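Carnet d'atelier, teinture. Septembre

8 h 10. Salle à 19 °C, eau du robinet laissée à reposer depuis hier soir. Repris la série garance sur laine, lot 3152, celui de chez Fagundes. Pesée à sec : 988 g pour l'ensemble des écheveaux. La fiche du fournisseur donne un peu plus, je garde notre chiffre.

Mordançage à l'alun et au tartre comme la dernière fois. Montée en température lente, une heure, puis palier. J'ai laissé refroidir dans le bain au lieu de sortir à chaud. La laine est plus souple au toucher, je continue comme ça.

Shobha Palaniappan est passée vers 10 h pour la question du pH. Elle pense que le rouge terne de la série précédente vient du rinçage et que la racine n'y est pour rien. On a ajouté de la craie dans le bain B seulement. A reste témoin, C reçoit le son de blé.

11 h 45. Bain A : brique, assez uniforme. Bain B : nettement plus rouge, moins d'orange. Bain C : entre les deux, avec des résidus de son dans les fibres, pénible à enlever. La prochaine fois, mettre le son dans un sachet.

Petits accessoires dans le plateau à bord rayé :

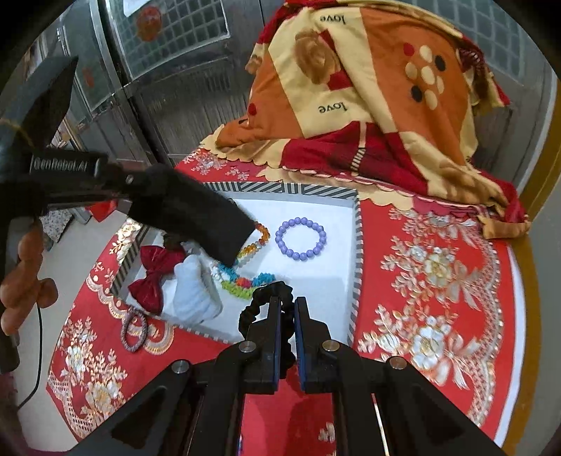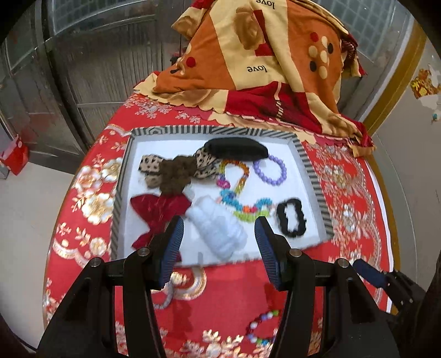
14 h. Essais de frottement. Échantillons A et B à sec, 2000 passages chacun sur coton blanc. A marque peu. B laisse une trace rosée visible dès le début, donc rinçage insuffisant ou fixation incomplète. Refaire B avec deux rinçages supplémentaires avant de conclure quoi que ce soit. C non testé, écheveau encore humide.

Le compteur de l'appareil Zirnberg saute un passage de temps en temps quand la pince n'est pas serrée à fond. Resserré. À surveiller, surtout si quelqu'un d'autre s'en sert cette semaine.

Test lumière : trois bandes par bain posées derrière la vitre sud, moitié masquée par du carton. Étiquettes au crayon, le feutre de l'an dernier avait disparu avant la fin de l'essai.

À faire :
- commander de l'alun chez Bultano, il reste un fond de bocal
- demander à Vevum si leur racine est broyée ou coupée
- vider le bain C, filtrer, garder un litre pour un essai sur lin
- recopier les températures dans le tableau commun

16 h 30. Bain B rincé deux fois de plus. Eau presque claire au second passage. Séchage à l'ombre, frottement demain matin.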